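How do you fold a hoodie with big sewn-on letters on the sleeves?

Asked by Manee Sitthichai, Mon 13 March

I have a green hooded sweatshirt with large cream shapes on both sleeves. I fold all my clothes on the bed and then they go into a drawer, because my closet is too small for hanging.

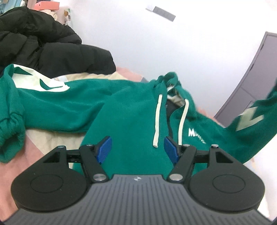
My problem is with the sleeves. When I fold them to the back in the normal way, the crease goes always across the cream part. After some weeks in the drawer the corners of the shapes begin to stand up, and on the left sleeve one corner has a hard line that I cannot make flat again. I tried to roll the whole hoodie, but then the hood makes a big lump and the drawer does not close. The drawer is from Ullari, the low model, so there is not much height.

The letters on the chest are small and they give me no trouble. Only the sleeves.

Also I do not know what to do with the drawstrings. They are flat, and after folding they come out wrinkled.

Is there a way of folding that keeps the sleeves without a crease? And can I iron the corners, or will this damage them? The care label is already washed out, so I cannot read it.

Thank you for any advice.

3 answers

Spyros Bakalis

Just hang it. Hoodies should be on a hanger.

Comment from Manee Sitthichai: Thank you, but as I wrote, I have no space for hanging.

Kelechi Ogundipe

I have two hoodies of this kind and I had the same problem until I changed the order of folding. I will write how I do it now.

Close the zipper if it has one. Lay the hoodie with the front side down and pull the body straight from the bottom, so the back has no wrinkles. Then put the hood down flat over the upper back. Do not leave it standing, it is the hood that makes the lump.

Now the sleeves. Most people fold the side of the body in and then bend the sleeve down at the shoulder, and if the sleeve is long they bend it again near the cuff. The second bend is what breaks your letters. Instead, leave the body open to its full width and bring each sleeve straight across the back, one over the other, like crossed arms. The only bend is then at the shoulder seam. If your shapes begin very close to the seam, put a rolled T-shirt inside the bend so that it is round and not sharp.

After that fold the bottom up to the middle and once more to the top. You get a wide package, wider than a normal folded hoodie. In my drawer it takes the place of two sweaters. Keep it on top of the pile — the weight of other clothes does more harm than the fold itself.

For the drawstrings, pull them even, lay them flat on the chest before you turn the hoodie over, and they will stay straight. If they are already wrinkled, wet them a little, press them with the fingers and leave them to dry on a towel.

About the iron: turn the sleeve inside out, put a thin cotton cloth over it, and use low heat without steam. Press and lift, do not push the iron back and forth. I don't know what material your letters are made of. If they are felt, they can usually take this. If they feel like plastic or rubber, please try first on one small corner.

Comment from Manee Sitthichai: It is soft, like a thin felt. I tried the crossed sleeves this evening and the drawer closes, only it is a little tight on the left side. I will try the iron on the weekend.

Comment from Kelechi Ogundipe: Good. If it is tight, fold the bottom in three parts and not in two.

Myroslav Pylypenko

The answer above is good, I only add one thing. When a corner is lifting, check if the stitch is still holding. Sometimes it is not a crease at all, the thread is broken and the corner is free. In this case ironing will not help for long. Take a thread in the same cream color and make a few small stitches along the edge, by hand. I did this on my son's jacket in January and it is still holding after many washings.

And wash it inside out, in cold water.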